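Dumlow Home Forum > Lighting > Task lights and glare on glossy surfaces

gisside_bench
2022-10-27
Replacing the overhead tube above a work table. The Flostero strip is rated at 1,750 lumens and sits 40 inches above the top. Anything shiny shows a hard white spot. Would a diffuser fix it, or do I need to move the fixture?

tallowmere
Move it. A diffuser spreads the spot but costs you output. Shift the strip toward the front edge and the reflection goes somewhere you aren't looking.

rk_ballast
Disagree. Moving it forward puts your own shadow on the work. Keep the strip, add a frosted cover, and use a small light close to the table for detail. 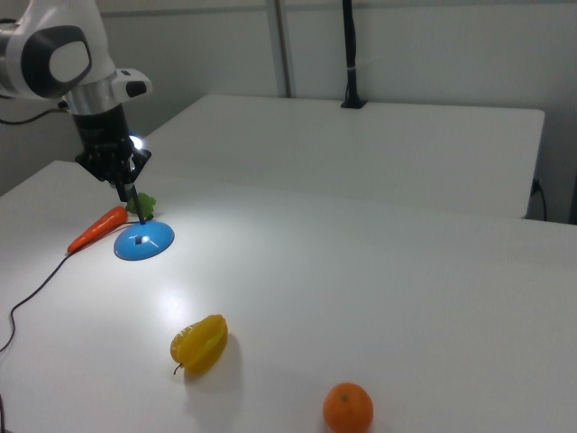

Small light close to the table, glossy blue dome and toy carrot.

rk_ballast
Note the reflection on the dome. A curved surface will pick up a source from nearly any angle, so moving the strip won't help with those.

tallowmere
Fair for curved parts. For flat ones I stand by placement — I have 2 of the Gallardo strips set that way and no glare on flat stock.

gisside_bench
Mostly flat, some curved. Is the frosted cover sold separately?

rk_ballast
Yes. Check the end caps before ordering, the older ones use a different clip.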